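September 2026, Grallthorpe, late

Back at the cell for the first proper day since the move from Plirkham, and my knees would like it noted that marble floors, even marble-patterned ones, were chosen by somebody who works standing up.

The job was the gripper. It has been closing crooked since the van. Left finger arrives, right finger turns up a moment later like a guest who couldn't park. The log says 2,090 cycles since I last had the fingers off, and I'd promised myself I would do it every 500, a promise in the same class as the one about running before breakfast. Took both off, cleaned the slides with a dry cloth, found grit in the right-hand one. Soil, of course. We have a machine whose whole purpose in life is to sweep up spilt potting soil, and it had been keeping a little for itself.

Wiped, greased, refitted. One screw fell and rolled under the bench in the direction of Yip (the old arm, retired in January, now mostly a coat stand). Found it with the torch after a long time and some language. Then I put the fingers back the wrong way round, which is possible, though the drawing claims it isn't. Swapped them. Opened and closed it 11 times by hand control before I believed it. They meet now.

Then the wrist camera. It had slipped a touch on its bracket, so everything the arm thought was in front of it was a bit to the left of that. Loosened, nudged, tightened, checked, loosened again. The trick is to hold it with a thumb while tightening, and the trick to that is having a third thumb. Redid the calibration with the checked board. First go was hopeless because I'd left the desk lamp on and the board was shining like a dance floor. Second go was fine. I wrote the numbers on masking tape and stuck it to the controller, where last time's tape still was, and last time's before that. There's a geology forming.

Cable check: the one at the wrist has started to rub where it passes the elbow. Not through yet. Moved the clip up and left more slack, then ran the arm slowly to both ends of its reach with my hand hovering over the stop button and my tea going cold. No snagging. Must order a new sleeve from Berklow all the same, and must not order it at midnight, when I always get the wrong size.

Last thing was the pick position for the brush. The old one was taught at Plirkham, on a different floor at a slightly different height, and I wasn't going to let freshly greased fingers drive themselves into marble for the sake of saving ten minutes. Brought the arm down in small steps, 200 of them it felt like, stopping above the brush and dustpan to look at the wrist view. I like this bit, I'll admit. The corgis on the walls look on, or in one case look firmly away. Saved a new approach point and stopped there. The sweep itself can wait for a fresh head.

Tomorrow: teach the grasp on the brush handle. Slow speed, lamp OFF. Clean the slides at 500 this time — I have put it on the wall calendar in red, next to the dentist, whom I am also avoiding.

Supper was toast. Grease on the toast, I think. Went to bed with the log still open on the kitchen table.

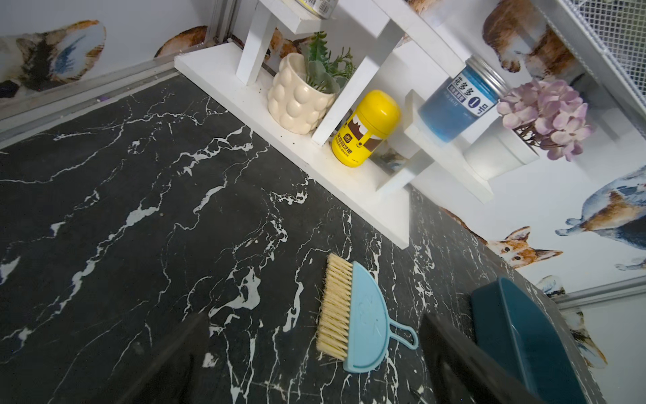 Wrist view over the brush and dustpan, new fingers-straight era.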